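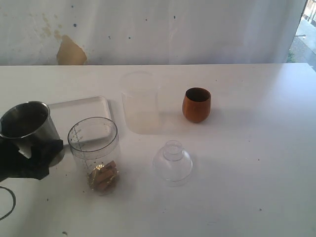

“你坐窗户对面,别背着光,不然我看不清你的嘴。”

这是她跟我说的头一句话。我手忙脚乱地把椅子搬到桌子另一边,录音笔差点掉地上,然后才想起来,今天这支录音笔可能派不上多大用场。她比我先笑出来,说没事,录吧,我说话你能听懂就行,听不懂我写给你。

她是仰泳选手,刚刚跟Broltatlow的大学游泳队签下来,下个学期就要搬过去。她出生不久就查出双耳重度听力损失,平时戴助听器,下水就得摘掉。所以她整个运动生涯里最重要的那些时刻,发令、入水、转身、触壁,都是在几乎完全没有声音的情况下完成的。我事先做了一堆功课,列了满满一页问题,结果有一大半她都懒得回答(“这个别人问过了”),倒是我随口问的几句她聊得停不下来。

比如我问她早饭吃什么。

“哎呀,早饭!”她整个人都坐直了,“我跟你讲,早上训练之前我什么都吃不下,教练非要我吃香蕉,我就把香蕉藏在包里,藏到黑了,妈妈打开包,一股味儿。后来换成米粥,装保温杯里,在车上喝。现在我离了粥不会游泳。”

车是从Brernia家门口开过来的头班公交。她在Horo俱乐部练了这么多年,早上五点起床,公交车最多坐40分钟,冬天下车的时候天还是黑的。她说自己特别喜欢那段路,助听器关掉,头靠着玻璃,感觉发动机的震动从座位底下传上来。“别人坐车要听歌才不无聊,我听发动机,用后背听。”

我说这个说法挺好的,我要写进去。她翻了个白眼说随便你。

游泳是妈妈给她选的,理由一点都不浪漫:俱乐部旁边就是妈妈上班的地方,放学以后没人看孩子,就扔水里。她说刚开始特别讨厌,别的小朋友都听得见教练喊什么,她只能看前面的人干什么就跟着干什么,前面的人错了她也跟着错。有一次前面那个男孩偷懒,游到一半扒着水线休息,她也扒着水线休息,教练在岸上喊了半天,她还冲教练招手。

“我以为她跟我打招呼呢!”

那位教练后来带了她好多年,我也见到了。教练嗓门大,说话快,自己承认最初完全不知道该怎么办。“我当教练全靠这副嗓子,”她跟我说,“突然来个孩子,嗓子没用了。我回家还哭了一场,觉得自己教不了。”

她们慢慢攒出来一套手势,跟正规手语没多大关系,外人谁也看不懂。手掌拍两下肩膀是肩膀转得不够;捏耳朵是头别乱动;教练在岸上做出搅锅的动作,意思是腿打得太散,像在煮面。还有一个动作是把帽子摘下来扇风,我问是什么意思,两个人对看了一眼,都不肯告诉我。我问到最后教练才松口,说大概就是“你今天游得像我外婆”。

“她外婆游得可能比我好,”她在旁边补了一句。

仰泳也是这么选出来的。脸朝上,能看见人。自由泳和蛙泳的时候她只能看池底,教练在岸上再怎么比划都没用,得等她到了池壁抬头才行。仰泳就不一样,教练可以沿着池边一路跟着她走,一边走一边搅锅,她全看得见。“后来我发现我还真挺适合仰泳的,肩膀软。但是一开始就是因为想看她在骂我什么。”

我问她,那方向怎么办,仰泳不是看不见前面吗?她说这跟听力没关系,大家都看不见,看天花板呗。Horo那个池子是25米的,屋顶有一道漏过水的缝,补过,颜色跟旁边不一样,她就沿着那道缝游。第一次去外地比赛,换了池子,抬头一看天花板干干净净,什么都没有,她一下子就慌了,整个人歪到水线上,胳膊擦破一大块皮。“我当时想,这什么破屋顶,一点儿特点都没有。”

说到比赛,就得说发令灯了。这部分我原来打算一笔带过,可是她讲得很认真,还拿我的笔在餐巾纸上画图,我觉得应该好好写。

听得见的选手听到一声响就出发。听障选手一般看灯,灯跟发令器连着,响的时候同时闪。道理很简单,麻烦全在灯放哪儿。自由泳选手站在台上低头看水,灯放在出发台旁边的地上就能看见。仰泳选手是在水里的,手抓着把手,身子蜷起来,眼睛差不多正对着池壁。灯要是还放在老地方,她就得扭着脖子去找,脖子一扭,出发姿势全毁了。

“他们好心给我准备了灯,”她说,“然后把灯放在我看不见的地方。我还得说谢谢。”

有好几年,她都靠偷看隔壁道的选手。隔壁一动她就动。这样当然会慢,而且隔壁要是抢跳,她也跟着抢跳。真发生过,在一次挺重要的比赛上,隔壁那个女孩紧张,提前动了,她跟着一起出去,俩人都被取消资格。她说那天在更衣室里坐了很久,不肯换衣服,泳帽也不摘。隔壁道那个女孩过来道歉,她读不懂对方在说什么,对方哭得嘴都变形了,“哭的人的嘴是没法读的”。最后是她反过来抱着人家安慰。

两个人现在还常发消息,骂各自的教练。

再后来,教练和俱乐部里一位会焊东西的家长,做了一个小支架,可以把灯挂在池壁上方,刚好在她视线里。头一版太重,一挂上去就往下滑,差点掉进池子里。第二版好多了,就是长得很丑,队友给它起外号叫“晾衣架”。她每次去比赛都背着,跟裁判解释,裁判再去问裁判长,裁判长再过来看,有时候让用,有时候不让用。

“不让用的理由每次都不一样,”教练说起这个还来气,“有一回说怕影响别的选手。影响什么?她们又不看它!”

我问她那种时候自己生不生气。她想了一会儿,在纸上写字给我,大概是觉得说出来太费劲。她写的是:生气很累的,马上就要比赛了,我没有力气先生气再游泳。写完又划掉“没有力气”,改成“舍不得力气”。

我们中间歇了一会儿,她去接了妈妈的一个视频电话,两只手飞快地比划,我在旁边喝已经不怎么热的茶。回来以后她告诉我,妈妈问采访的人有没有给她买吃的。我赶紧去买了两个肉包子。

大学这件事,她讲得倒是很平淡,跟我期待的完全不一样。我以为会有那种收到消息尖叫大哭的场面(我承认,我就是想写这个)。真实情况是Broltatlow的教练来看比赛,本来是看她队友的,赛后过来找她聊了几句。她那天助听器没电,对方说了半天,她一个劲儿点头,其实一句都没看明白,因为那位教练留了很厚的胡子。

“胡子是我的天敌,”她说,“你看看有胡子的人,嘴在哪儿?”

她点完头就走了,回去跟自己教练说,有个大胡子跟我说话,不知道干嘛的。教练追出去一问,人家是问她有没有兴趣来他们队,看她点头点得那么坚决,还挺高兴。

后面就是正经的那套了,发邮件,看成绩,去学校参观。参观那天大胡子教练来接她们,胡子剃了。教练说自己一开始都没认出来。她倒是一眼就注意到了,对方下巴上还刮破一道口子。她没提这件事,对方也没提。“但是我当时就决定来了,”她说,“食堂我都还没看呢。”

食堂后来也看了,评价是米饭偏硬。

我问她对大学最担心什么。我猜会是上课,或者宿舍里半夜听不见火警这一类的。她说那些都有办法,学校给她配了会震的枕头,课上有速记。她担心的是接力。

仰泳在混合接力里是第一棒,出发看灯就行,跟队友没有交接上的麻烦,等她触壁,后面的人自己会走。可是新的队里仰泳有个比她快的学姐,教练说过,她可能要练自由泳接力的棒次。那就得站在台上,看水里的队友游过来,掐着她的手碰墙的那一刻出去。听得见的选手其实也是靠眼睛看,按理说她一点也不吃亏,甚至有人跟她说,你的眼睛应该比别人更好使。

“大家都喜欢这么说,”她撇撇嘴,“听不见,所以眼睛特别好。我近视呀!我戴隐形眼镜的!”

她真正担心的是队友。在Horo,大家从小一起泡在水里,知道要拍她肩膀,知道在更衣室别背对着她讲笑话,知道灯一关她就等于下线了,所以睡觉前聊天要留一盏小灯。这些都是一点一点磨出来的,中间也吵过,有个队友有一阵子嫌麻烦,什么话都跟她说“没什么,不重要”。她最恨这句。“重不重要,得我听完再说。你先告诉我,我自己来觉得不重要。”到新地方,这些又得从头来一遍,想想就发愁。

我顺嘴说,新队友肯定会很好的。她盯着我看了两秒钟,说你又不认识她们。

也是。

她教练后来送我出来,我们沿着Su河走了一小段。教练说话声音还是那么大,对岸遛狗的人都回头看。她说这阵子自己老是在岸上不自觉地搅锅,对着别的孩子搅,孩子们都莫名其妙。俱乐部现在又收了一个听不太清楚的小姑娘,还在打腿,抱着浮板满池子乱转。“她自己主动要教人家手势,教的第一个就是摘帽子扇风的那个。我的天哪。”

支架她会带走一个,留一个在俱乐部。留下的那个旧一些,边上缠了好几圈胶布,有个螺丝老是松,每次用之前得拧一下。她专门录了一段视频教大家怎么拧,自己拿着手机录的,拍了半天,画面里全是她的大拇指。教练拿给我看,我们俩站在河边笑了好一阵。

我走之前还回去跟她道了个别。她正在收包,保温杯滚到了凳子底下,她趴下去够。我站在她背后说了声再见,说完才反应过来,于是绕到她前面,蹲下,又说了一遍。

她说:“你走慢点,公交车还有好一会儿才来。对了,文章写完先给我妈看,她要挑错别字的。”

稿子已经给她妈妈看过了。错别字挑出来好几个,还加了一条意见,说香蕉那段能不能删掉。我没删。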